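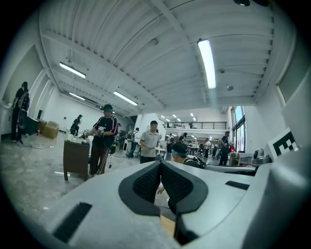 The two mesh pads on a Koleck, with the gap everyone keeps asking us to measure.

Koleck hand gripper: setup, care and minor repairs
Frequently asked questions from the Pirnanbridge floor

Do I have to do anything before I switch it on?

Yes. Look at the pads. Open and close the fingers by hand a few times with the power off and feel for grit. If it crunches, stop and go to the cleaning question. If it squeaks, it is new, and the squeak goes away in a week or so, usually just after you have gotten attached to it.

Then plug the cable in until it clicks. Half-plugged cables account for most of the "dead" grippers that land on the repair shelf, and we log them all the same. The log is at 3,671 entries. Some of them are very short.

How do I zero the fingers?

Close them gently on nothing, hold still, and press zero in Yap. Open them all the way and press it again. If Yap says the span is wrong, do it over with less enthusiasm. People squeeze as if the gripper owes them money, the pads bulge, and the zero comes out short.

Zero again after any pad change, and any time the gripper has been dropped. Yes, including that little drop.

Can I zero one of a pair and leave the other?

You can. You will then spend the afternoon wondering why the left one thinks everything is thinner than it is. Do both.
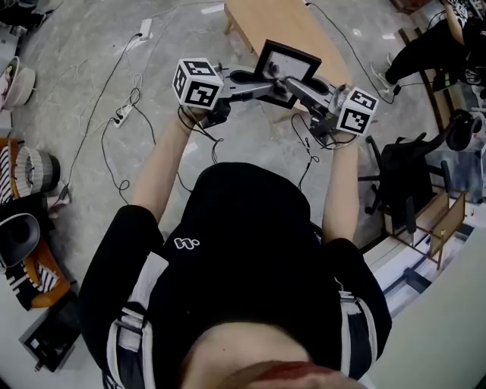
Flat, rigid things show up a bad zero fastest, especially when both grippers have hold of the same thing. If one reading drifts and the other sits still, swap cables before you swap anything expensive. Leave enough slack past the wrist that you can reach all the way out without tugging the connector. The connector is the weakest part of the whole machine and the most frequently tugged.

How do I clean the marker cube?

Dry microfiber, light pressure. No alcohol, no window spray, no sleeve. The black squares scuff, and a scuffed square is a different square as far as the tracking is concerned. If a corner is lifting, don't glue it down. Order a new face and put the gripper on the shelf with a note that says which face. "Broken" is not a note.

How often do the pads need changing?

Every 500 closes if you are handling anything sharp-edged. For soft goods you can go until the mesh starts to shine. The clamp screws want seven clicks on the small driver and no more. The eighth click is the sound of a stripped thread.

What is the fluff in the recess?

Carpet, sweater, cardboard, mostly. Get it out with a soft brush, working from the base of the finger toward the rim. Canned air just moves it deeper, where it will wait for you.

Stay away from the wires under the finger while you're in there. They are thin and they are routed that way on purpose, even if it doesn't look like it. 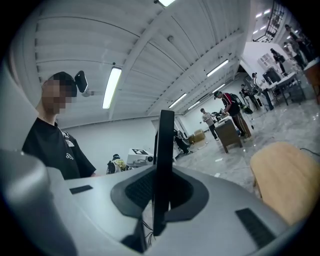
Finger upright in its mesh-lined recess. The thin wires are just underneath.

One finger closes later than the other. Is it broken?

Probably the link pin. Take the gripper off power, wiggle the slow finger side to side, and if it moves more than the other one, the pin is worn. Pins are in the drawer marked PINS. They were in the drawer marked SPRINGS until November, and the old printed guide still says so.

Can I open the shell?

You can open it. Closing it is the part that takes training. Ask the bench first.

Where do dead ones go?

In the gray bin, for Gratness. They rebuild around 200 a year and would like them sent with the cable still attached.

3 comments

padlife
The eighth click thing should be at the top of the page in red. Ask me how I know.

bench_nights
Microfiber cloths are gone again. Whoever is cleaning their glasses with them, please bring back at least one.

ex_gratness
Please also tape the screws inside the lid. We used to get them rolling around the bottom of the box with somebody's lunch receipt.

Load more comments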